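Grellbridge open day - went, took one pic, thoughts

ridgeline_tom
Back from the Grellbridge open day, typing this on the train so sorry for the mess. Got to try the hand grippers at the Fast UMI table. One pic: 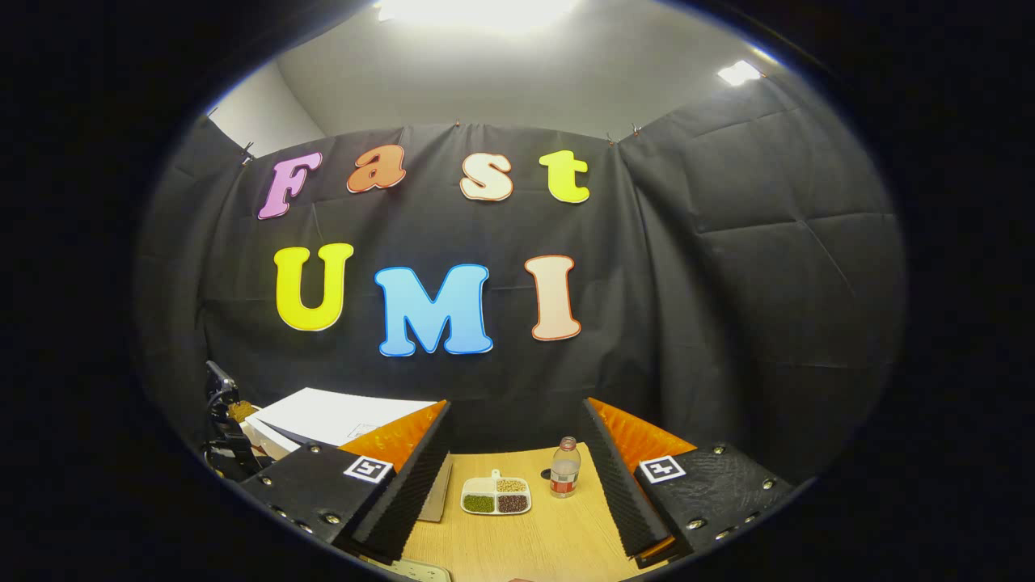
gripper over the bean tray, Fast UMI letters up behind

You hold the thing, do the task, it records, later a robot learns off it. That was the pitch anyway. Lighter than I expected. My wrist was complaining after a few goes but I have bad wrists.

Whole day ran till 4pm, I left early. Voltis had a big arm on the main floor stacking totes, long line for that one, skipped it.

soldersnail
beans?? what was the task

ridgeline_tom
Beans was the display when I walked up, soy and mung and some dark red ones. I didn't get to do anything with those. Mine was picking up the little bottle and putting it back down. Six year old ahead of me did it better.

kmarsh_409
Went in September last year and they had one guy and a laptop. Nice to see they got a backdrop lol

Did they say how many demos they need per task? That's what I always ask and always get a shrug.

ridgeline_tom
Filippos Zervas was doing the talk, he gave a straight answer. 400 for an easy pick and place, and the whole set they showed was 2,543 recordings. Wrote it on my hand so I trust it.

kmarsh_409
400 for moving a bottle. My point exactly. You could hard code that in an afternoon.

pelican_dan
You could hard code that bottle in that spot. Move it four inches and you're back at the keyboard. We run Kesta cells at work and every time packaging changes a tray we lose a shift to reteaching. I'd take 400 demos from whoever is standing around.

kmarsh_409
whoever is standing around gives you garbage demos though. Did they filter any?

ridgeline_tom
Yes, he said 309 got thrown out. Mostly people moving too fast or the tracking losing the markers. You can see the markers in the pic, the black and white squares at the base of each finger.

kmarsh_409
ok that's a better number than I figured. Still think it's a lot of arm waving for a bottle.

soldersnail
What are the fingers lined with? Can't tell on my phone. Looks like rubber

ridgeline_tom
Foam, ridged, black. Orange bit is on the outside. Pretty grippy, I squeezed it. Did not ask what brand.

soldersnail
Foam wears out fast if you're doing thousands of those. Ask me how many pads I've glued on at Papadakis. I'd go silicone and quit worrying

pelican_dan
Silicone picks up dust and then it's worse than foam. Depends what you're grabbing.

soldersnail
wash it then?

pelican_dan
On a line? mid shift? no.

marlo_fitz
Did anyone see the robot run by itself or was it all people holding the grippers? Thinking of bringing my robotics club next time, 40 kids, and they'll lose interest in ten minutes if nothing moves.

ridgeline_tom
Not while I was there. He said there was a run planned for 3pm and I had a train to catch. If anyone here stayed please post, I want to know how it went too.

marlo_fitz
Hm. Can kids use the grippers or is it adults only

ridgeline_tom
Kids were fine, see above re: six year old. 40 at once no way, it's one small table. Email them first, they had a school signup sheet at teh front desk.

kmarsh_409
Go early. By noon last year you coudn't park.

marlo_fitz
Thanks, will email. Parking's ok, we'd have the bus.

pelican_dan
Tom did they let you see your own recording after? Curious what the camera view looks like with the fingers in it

ridgeline_tom
For a second on a monitor, yeah. Then next person was up. Phone at 3 percent, back later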